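Ticket 457: Condiment tray, lids sticking and containers sliding
Opened by: Zlatko Spahić
Location: Marnwood, second floor pantry
Priority: normal
Status: open, waiting for part

What is the problem

The round dark red tray from Elar is in use since July. The tray itself is good, it has a raised rim and nothing has fallen off the side. But when a person carries it from the pantry to the long table, the small containers move against each other and one of them falls over. It happened three times to me and also to other colleagues. The smallest bottle, the dark brown one with the black cap, is always the first to go.

The second problem is the clear jar with the domed lid. The lid becomes stuck after one night and I need to hold it under warm water before it opens.

What I expected

I expected that the containers stay in their places when the tray is carried with two hands at normal walking speed. In the Fleleck catalog the tray is listed for this kind of use.

What I tried

Step 1. I washed the tray with dish soap and dried it with a cotton towel. I thought there was maybe oil on the surface. After washing it was even a little more slippery than before. The surface is glossy and I think this is simply how it is made.

Step 2. I put a paper napkin under the containers. This helped for one day. Then the napkin got a stain and it looked bad, so I removed it.

Step 3. I changed the order of the containers. The tall white bottle with the pale blue band is now at the back edge, and the jar with the bright red cap is to the left of it. The small dark bottle is in the middle-left area, next to the clear jar. The jar with the white label and red printing is at the front left. I wanted to keep the small bottle between bigger neighbors.
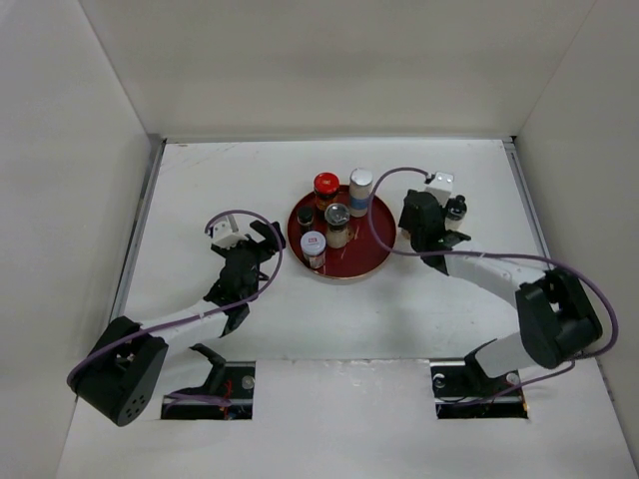

Step 4. Carrying test with the new order

I walked from the pantry to the long table and back, 2 times. On the first walk everything stayed standing. On the second walk I had to stop for the door, and the small bottle fell against the clear jar. Nothing was spilled. So the new order is better but it is not a full solution.

Step 5. The sticking lid

I cleaned the inside edge of the domed lid with a soft brush and dried it well. The next morning it opened without water. I will continue to do this in the evening, but I would like to know if the jar can be replaced with one that has a screw cap.

Reply from Garrido supply desk, 10:40

Hello Zlatko, thank you for the clear notes. We have a thin silicone mat, round, that can be cut with scissors. Please measure the flat part inside the rim and send us the number. We can also send a screw cap jar of 500 ml, but please check first that it is not too big for your tray.

Reply from Zlatko Spahić, 14:15

Thank you. I will measure the tray this afternoon after lunch is cleared away. I believe the 500 ml jar is too big, the one we have is much smaller. If you have a smaller size, please send this one. The mat sounds good. Please keep the ticket open until I have tested it.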